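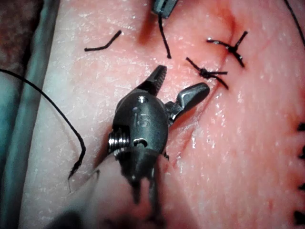

Tenue des nœuds : tressé ou monofilament, combien de demi-clés ?
Forum Matériaux et textiles techniques > Fils et ligatures

kendra_despres
24 déc. 2021
Bonjour à tous. Je prépare un banc de traction pour comparer la tenue des nœuds sur du fil de suture 3-0, soie tressée d'un côté, polypropylène monofilament de l'autre. Je cherche un protocole reproductible. La bibliographie que j'ai sous la main mélange résistance du fil droit et résistance du fil noué, parfois dans le même tableau. Ma cellule de force va jusqu'à 45 N. Deux questions :
1) faut-il nouer autour d'un mandrin rigide ou d'un tube souple ?
2) à partir de quel glissement considérez-vous le nœud comme défaillant ?

G_Sundqvist
Mandrin rigide, sans hésiter. Avec un tube souple, vous mesurez aussi la déformation du tube et vous ne pourrez plus séparer les deux. Pour le glissement, fixez un seuil en millimètres avant les essais et n'y touchez plus. Chez nous c'était 3 mm, brins coupés compris.

lovisa.d
Pas d'accord pour le mandrin rigide. Un nœud serré sur de l'acier ne se met pas en place comme un nœud serré sur une matière qui cède. La première demi-clé se détend entre le moment où on la pose et celui où on bloque la deuxième. Sur support rigide et lisse, ce relâchement n'est pas du tout le même. Si le but est de comparer deux fils entre eux, passe encore. Si le but est de dire quelque chose de l'usage, le mandrin fausse le classement.

G_Sundqvist
Il ne fausse pas le classement, il décale les valeurs. Si vous avez des séries où l'ordre s'inverse, je veux bien les voir.

lovisa.d
J'en ai une, sur du monofilament Kvam à trois demi-clés. Sur acier il passait devant le tressé, sur tube silicone il passait derrière. 40 nœuds par condition, même opérateur. Je n'ai pas le droit de diffuser le fichier.

G_Sundqvist
Une série non consultable, donc.

radoslava_h
Avant de discuter du support, précisez la configuration du nœud. « Trois demi-clés » ne veut rien dire tant qu'on ne sait pas si elles sont inversées. Un nœud plat (1=1) et un nœud de vache (1x1) n'ont pas la même tenue, et l'écart est bien plus marqué sur monofilament que sur soie. Notation à reporter dans chaque ligne du tableau :
2=1 : nœud de chirurgien, une demi-clé inversée
1=1=1 : trois demi-clés inversées
1x1x1 : trois demi-clés de même sens
Ajoutez la longueur des brins libres. Coupés trop court, ils disparaissent dans le nœud au premier glissement et vous enregistrez un lâchage là où il y aurait eu un simple resserrage.

kendra_despres
Merci. Je retiens la notation. Je prévois 2=1=1 pour la soie et 2=1=1=1 pour le polypropylène.

radoslava_h
Alors vous comparez deux variables à la fois. Faites au moins une série croisée.

sixten_o
Autre source d'écart : la mémoire de forme. Un monofilament sorti de son emballage garde les plis du dévidoir. Nous le laissions suspendu avec une petite masse, la même durée pour chaque brin. Le tressé s'en passe très bien, mais il faut alors le traiter pareil pour rester comparable.
Et noter l'état, sec ou humide. La soie perd en résistance une fois mouillée, le polypropylène ne bouge pratiquement pas.

G_Sundqvist
D'accord avec Sixten. J'ajoute la vitesse de traverse, que la moitié des gens oublient d'écrire.

lovisa.d
Et la pince. Un monofilament saisi avec un porte-aiguille strié garde une marque, et la rupture part souvent de là. Si la cassure est à plus de quelques millimètres du nœud, je sors l'éprouvette de la série.

radoslava_h
Vous la sortez du calcul, mais vous la gardez dans le tableau, j'espère.

lovisa.d
Colonne à part, oui.

kendra_despres
Je ferai les deux supports, acier et silicone, même opérateur, brins coupés à 3 mm dans les deux cas. Premiers essais en janvier. Quelqu'un a-t-il une référence de tube silicone dont la dureté est garantie par lot ?

sixten_o
Jutus en fournit avec certificat. Demandez la dureté Shore A mesurée, pas la nominale.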